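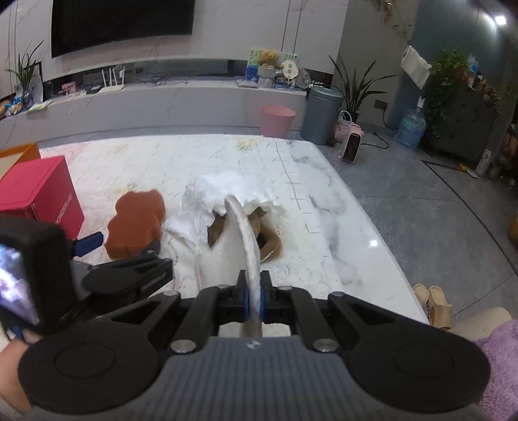 Couldn't you just use tongs, somebody wanted to know at the first meeting of the Ballonwood robotics club, and the question has been hanging over the project ever since. It's on the whiteboard. It was nearly on the T-shirt.

The club had signed up for the household division of the Sitthichai Cup, a student contest in which a robot arm is put in front of a table of domestic clutter and told to deal with it. Other divisions get mazes, or drones, or small wheeled machines that ram each other off a platform while people cheer. The household division gets tissues. You lose points for tearing them.

To teach an arm how to pick things up, you need a great many recordings of things being picked up properly, and the cheapest source of those is a teenager. So the students take a gripper by the handle and do the chores themselves, slowly, with a camera watching the fingers. Later the recordings go to Vulari, the club's name for its training software and also for the secondhand desktop it runs on, which has to be apologized to before it will start.

The early sessions were held in a classroom, on a clean desk with good light. Vulari got very good at clean desks with good light. Then the club tried it on a desk with a backpack on it and the arm went for the zipper. After that the grippers started going to people's homes, where there is marble-patterned furniture and lace and somebody's slippers, and where a bag is never going to be in the same place twice.

Tissue is the event everyone dreads. It offers the fingers almost nothing to push against, and once you have hold of a corner, the rest comes along whether you invited it or not. The club rule is that you don't stop and fix it by hand. You keep going, and if it goes badly, you label the recording "bad" and do another one. There is a folder of bad ones. It is the larger folder.

A session runs until 31 usable recordings are in, a number chosen because an earlier student typed it into the spreadsheet and the formula breaks if you change it. On a good afternoon that takes 2 hours. On a tissue afternoon, people start phoning home about dinner.

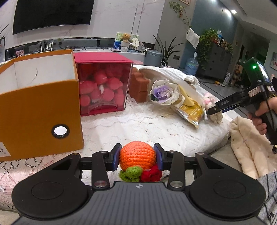

Crochet is popular by comparison. Yarn forgives. It squashes a little under the pads and then stays where you put it, and students who have spent an hour on paper products will fight for a turn with anything knitted. The hard part is the squeezing. A person knows how hard to press without having a word for it, and the recordings have to carry that across to a machine that doesn't know what yarn is, or why you'd want it moved.

People develop styles. Some come in low and sideways, like they're stealing something. Some hover for so long that the reviewer checks whether the video has frozen. The club argued for most of March about whether everyone should be trained to move the same way, and decided against it on the grounds that they had tried, and couldn't.

The regional round is at the Brotach Center, where each team gets 16 minutes and a table it hasn't seen before. Last year Ballonwood came in 7th. The arm lifted a sponge cleanly, carried it the length of the table, and set it down next to the bin it was supposed to go in. The judges gave partial credit for intent, a category the students are fairly sure was made up on the spot.

This year's plan is more homes, more clutter and a longer break for snacks. There is also talk of entering a wheeled machine in the ramming division, though so far the talk is mostly about what to call it. In the meantime the grippers have a sign-up sheet, and the slots for soft toys were gone by lunch. The tissue slots are still open through April.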